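Jurley conclui ensaios da embalagem de transporte Laryea e abre inscrições para fase piloto

25 de janeiro de 2025

A Jurley, empresa de engenharia de embalagem, concluiu a campanha de ensaios da Laryea, linha de caixas de cartão canelado de parede dupla destinada à expedição de produtos alimentares secos e de pequenos eletrodomésticos. Os ensaios tiveram início em novembro, no laboratório da Skesine, e abrangeram compressão vertical, queda livre, vibração e condicionamento em câmara climática.

Na compressão vertical, os provetes suportaram cargas de até 3000 N antes da deformação permanente das arestas. O programa incluiu 400 caixas, distribuídas por lotes com e sem reforço interior nos cantos. Os lotes reforçados apresentaram menor dispersão de resultados após o condicionamento em humidade elevada.

"A perda de rigidez nas arestas é o primeiro indicador que registamos, porque antecede a rotura do painel e condiciona a altura de empilhamento admissível", refere Grażyna Zieliński, diretora técnica da Jurley.

A par dos ensaios mecânicos, foi revisto o esquema de marcação exterior. A versão final reserva uma zona do painel principal para os símbolos de manuseamento e outra, separada, para o código de lote, de modo a evitar sobreposições na impressão em linha.

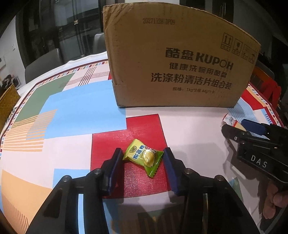

Caixa de cartão com código datado e símbolos de manuseamento no painel impresso.

A fase piloto será conduzida com a Fekia, operador logístico responsável pela distribuição de 1000 unidades em circuito real. Cada unidade será inspecionada à saída do armazém e à receção, com registo de vincos, rasgos e abertura de abas. Kimutai Ondieki, responsável de operações da Fekia, indica que os percursos incluem transbordo manual e armazenagem intermédia em palete.

As empresas interessadas em participar dispõem de 30 dias, a contar da data deste comunicado, para apresentar candidatura. Devem indicar as dimensões da carga, a massa bruta por caixa e o modo de transporte previsto. A ficha técnica é fornecida mediante pedido.

Contacto para a imprensa:
Brenda Zúñiga
Gabinete de Comunicação, Jurley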